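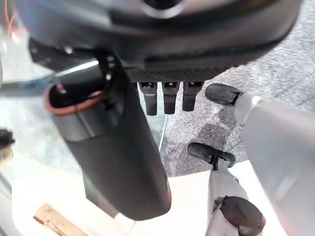

June 2018

Slept badly and was up at 5. The landlord still hasn't fixed the bathroom window, so I could hear the trucks on the Tutville road from the time they started. Made coffee, ate the end of the bread and went over the bills at the kitchen table.

The move is 16 days off and I have 22 boxes done. Most of them are books. I had promised myself I would get rid of half the books and I have gotten rid of one bag. The library took the cookbooks but didn't want the encyclopedias, and the thrift store didn't want them either. They are in the hall by the door and I have already stubbed my toe on them.

Called Elumine about closing the electric account. On hold for most of a load of laundry. The woman was nice enough when she came on. They want a final reading from me on the last day and they'll mail the deposit to the new address, which I had to spell for her twice – she kept hearing Villalba as two words. The new place has its electric included, so that is one less thing to set up.

Drove to Villalba after lunch to measure. The bedroom is smaller than I remembered. The bed will go in along the long wall but the dresser won't fit next to it, so the dresser will have to live in the front room or be sold. The kitchen has more shelf space than this one. Somebody has painted over the pantry latch and it sticks. I took a butter knife to it and got it open, then couldn't get it to close again. Left it.

The yard is better than I expected. There is a plum tree against the back fence with a lot of small green fruit on it, and the neighbor told me over the gate that they come ripe in August and the birds get most of them. She also told me which days they pick up the trash, and I forgot before I reached the car.

Omus wants 400 dollars for the truck and two men. I think that's high for one trip across town, but the other place never called back, and I am not carrying the sofa down those stairs again. Told them yes. They want half of it up front.

Got home tired and didn't pack anything. Had eggs for supper. It rained a little and cooled off, and I sat on the back step until the mosquitoes came out. I will miss the step. The new place has a porch with a roof – probably better in the rain, but it faces the street.

Tomorrow: tape, post office, ask at the thrift store about the dresser. Call the landlord again about the window, though I don't know why I bother now.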